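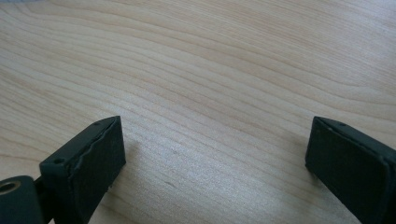
Page last changed: Monday, 7:40 a.m.

Writing for Publication
Unit 7: The Author Interview
Course handout

Purpose of this unit

Students who complete this unit will be able to prepare for, give, and correct a written interview of the kind that book blogs, library newsletters, and small magazines run when a new title appears. The unit also covers the interviewer's side of the exchange. Both roles are assessed.

Reading for this unit is the packet distributed by Larasati Pattinasarany. It contains two interviews with the novelist Mabli Bevan, given in the months after her first book, Stemovmont, was published. The first was conducted by e-mail. The second was conducted by telephone and edited afterward. Students should read both in full before the seminar and mark every passage in which the same event is told differently.

1. The written questionnaire

Most blog interviews are conducted by questionnaire. The host sends a list of questions, the author replies in writing, and the replies are posted with little change. The author therefore has nearly complete control of the wording and should use it. An answer that would pass in conversation may look thin on the page. An answer of four paragraphs to a simple question about where one grew up will be skipped by most readers.

For this course, a single answer should run to no more than 120 words unless the question plainly calls for a story. The full interview submitted for assessment should contain 8 questions and should not exceed 550 words for the introduction and opening two answers combined.

2. The opening question

The host will nearly always begin by asking the author to introduce herself. Students tend to answer with a list: place of birth, degree, occupation, pets. Such a list does no harm, but it should lead somewhere. In the e-mail interview, Bevan mentions that she worked nights at a ferry terminal, and she returns to the terminal when asked where the setting of Stemovmont came from. The reader has been prepared for the later answer without knowing it.

Draft your own reply to this question before class. Bring it on paper.

3. Questions about influence and habit

Questions about favorite writers, daily routine, and writer's block appear in most questionnaires. They may be answered briefly. Name one book and say what you took from it. If you have no routine, say so in one sentence and move on to how the present book was finished.

Avoid answers that could be given by any author about any book. "The characters took over" is the most common of these in student work and will be marked down.

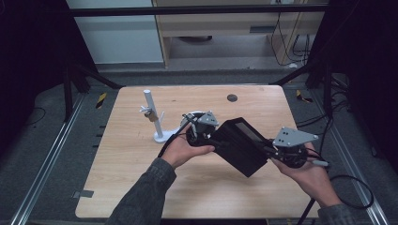 Questions about money, family members, or former employers may be declined. The usual form is a short note to the host asking that the question be dropped. Do not answer it badly in the hope that it will be cut.

4. The interviewer's duties

The interviewer must have read the book. Adi Setiawan, who taught this unit in earlier years, required students to attach a page reference to at least two of their questions, and the requirement remains in force. The reference does not appear in the published text.

Spelling, dates, and titles in the author's replies are to be checked before posting. Changes of substance must be sent back for approval. The telephone interview in the packet carries a correction at the foot of the page: the host had given the name of Bevan's second novel, Vikudia, as that of its main character. Consider how the mistake could have been caught.

5. Assignment

Work in pairs. Each student interviews the other about a finished piece of writing of any length. Submit the following:

The questions as first sent.
The replies as first received.
The edited interview, with an introduction of one paragraph.
A half-page note on what was changed and who approved it.

Pairs will be posted outside the seminar room. Requests to change partners go to Telmo Figueroa before the assignment is begun. Work is due at the last meeting in June.

Further reading

Endang Santoso, Asking and Answering, chapters 2 and 7. The library copy is on reserve and may be borrowed for two hours at a time.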